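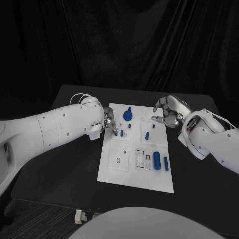
The board this morning, left hand at the small blue peg.

29/04/2021

I am writing this before dinner because after dinner I will only sleep. My shoulders hurt in the place between the neck and the arm, the same place as in the first week, and I think I hold the controllers too high again. Mocanu told me to lower my elbows. I lower them, and ten minutes later they are up.

We have 558 good episodes of the peg task as of tonight. The plan says 697 before we train the next policy, so the difference is 139 and I wrote it on the whiteboard in green, then felt sorry because everybody looks at it when they come in for coffee. Today I recorded 27. Last week I would be proud of 27. Today I wanted more and the left hand did not agree with me.

The trouble is always the grasp of the small peg. With the big cylinder I can be careless, the fingers come down and close and it is fine. With the small one the fingertips hide it from the head camera in exactly the moment when I need to see it. I bring the gripper down from above, I see a little blue, and then I have to decide from memory if I am centered. When I am wrong by the width of a fingernail the peg falls over and rolls, and that episode goes into the other folder.

I had a discussion with Yến Vi about this other folder. She believes we should keep the episodes where the peg falls and the operator picks it up again, and give them a label of their own. Her reason is that the policy will also knock pegs over, so it should see what a person does next. I said that my recoveries are ugly. I go around the peg like a person looking for glasses in the dark, and I do not want a machine to learn that from me. She said ugly is fine if it ends well. We did not finish. I promised to keep them all from now on and we decide at the review. I regret a little the ones I deleted in the first days, before anybody asked.

Another thing I noticed, and I want to remember it. When I am tired I start to do everything with the left arm. The right hand stays up over its side of the board, fingers half closed, and waits. In my head this is economy. In the data it means that the right arm has long stretches with nothing happening, and Plundholm already showed me a plot of it, very politely. The last policy we trained on Mimus liked to keep the right arm still even when the peg was clearly on the right side. It had learned my laziness. So from tomorrow I start every second episode with the right, even when the left is closer.

The layout sheet is also a question. We move the board a little between episodes, and turn it a little, so that the policy cannot just remember positions. But I found that I always turn it in the same direction. I looked through the first pictures of my episodes one after another and the board leans like a picture hung by the same bad carpenter. I made paper slips with angles, to draw one before each reset. Ponlow laughed at the slips and then asked if he can use them for his shift.

Some words about the good part of the day. Before lunch I had four episodes in a row without any correction, approach, close, lift, over, down, and the peg stood upright every time. When it goes like this I forget the headset and the cables and it is my own hand that is there. It is a strange feeling and I did not learn the word for it in English or in my own language. Then Ponlow opened the door and I jumped, and the robot of course jumped also. Fifth episode: other folder.

I should write down the pace too. A clean episode is short, but the reset takes longer than the episode. Putting the pegs back, turning the board, checking that both cameras are recording, saying the number aloud so it is in the audio. If we want to be faster we should improve the reset, I am sure of it. Squeezing the operator will only give more fallen pegs. I wrote this to Mocanu in a message and made it softer than I write it here.

In the afternoon I also tried moving slower on the last part of the approach, as Yến Vi asked. It feels unnatural, a person does not slow down so much for a small peg. But when I played the recordings the fingers looked calmer and the closing moment was clear, so maybe she is right. The problem is consistency — if half of my episodes are slow and half are quick, what will it learn? Something in the middle, probably, and the middle may be worse than both. I marked the slow ones with an S.

I remember that in October I thought the collection would be the boring part, and the training would be the real work. Now I think about pegs on the bus. Yesterday I reached for a lipstick on the shelf in the bathroom and I came to it straight from above with three fingers, slowly, and stopped just over it to check.

For tomorrow: charge the spare headset, print new slips, lower elbows. Ask Plundholm for the plot again, with the episodes of this week only. Buy the soft tape for the strap, it leaves a line on my forehead and my mother asked about it on the video call.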